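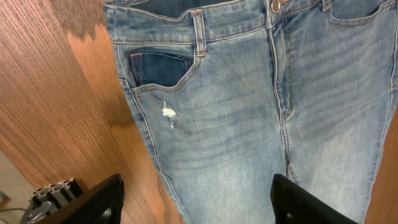 Light wash, front view, buttoned and laid flat on the table

Re: Punach jeans — is the fading real or factory?

gourlay_st
Got these at a resale shop, no paper tag left. The seller swore they were an old pair of Punach that somebody wore for years. I paid 30 dollars and I'm having doubts. Look at the thighs and the worn spot under the left pocket and tell me what you think.

hemline6
Factory. Look inside the front pocket, where the coin pocket shows. It's deep indigo in there and the legs are nearly gray. They built them dark and bleached the outside.

oldbobbin
Not so fast. A pair that's been worn and washed for years will also stay darker where the pocket covers it. I have 2 pairs from the nineties that look just like that inside. The coin pocket doesn't settle anything.

hemline6
It stays a bit darker, sure. That much darker? I don't buy it.

Pylyp Vasylenko
I did alterations for a long time and I'd look at the creases first. The whiskers spread out across the top of both thighs. Real ones come from sitting down, and they land where your own hips fold. These could be either, but I'd be surprised if a person did all of that. The frayed patch bothers me more. Small, up on the thigh, white threads running sideways. Mine always go at the knee or the crotch.

oldbobbin
Keys. Phone. Leaning on a workbench. I can think of plenty of ways to wear a hole in a thigh.

Pylyp Vasylenko
So can I. I can also think of a guy with a grinding wheel.

gourlay_st
OK, but does any of this tell me if they're Punach?

ritow_fan
No. Brassy button and tan thread describes half the jeans ever sold. You need the back patch and the care label. Without those the seller's story is worth nothing to me.

gourlay_st
Back patch is gone, just stitch holes. Care label is cut out.

ritow_fan
Then I'd ask for the money back. Vuleo sold a light wash a lot like this one and you'd see it marked down every November.

oldbobbin
Or keep them if they fit. Do they fit?

gourlay_st
They do, pretty well. A little long.

hemline6
Then you have a decent pair of jeans and you paid 5 bucks too much. Turn them inside out and check the back of the frayed spot before you hem anything. If the cloth is thin well past the hole, put a patch behind it.

gourlay_st
Will look tonight. Still going to email the seller about the label.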